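Nestside Basket Set

Nestside is a set of 135 teleoperated episodes of household basket handling, recorded by Ornora for training grasping policies. Each episode has wrist camera video, joint positions and a one-line task label. 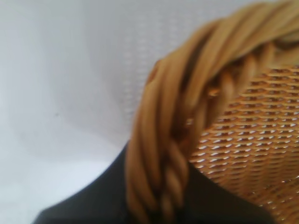 Wrist view, wicker basket, close to the rim.

Close views are often soft. We kept them in. Filter on the field near_rim if you want only sharper images.

Splits: 40 episodes are held out for testing, 10 of them with baskets not used in training.

Labels were checked by Laiba Rana. Send corrections to her.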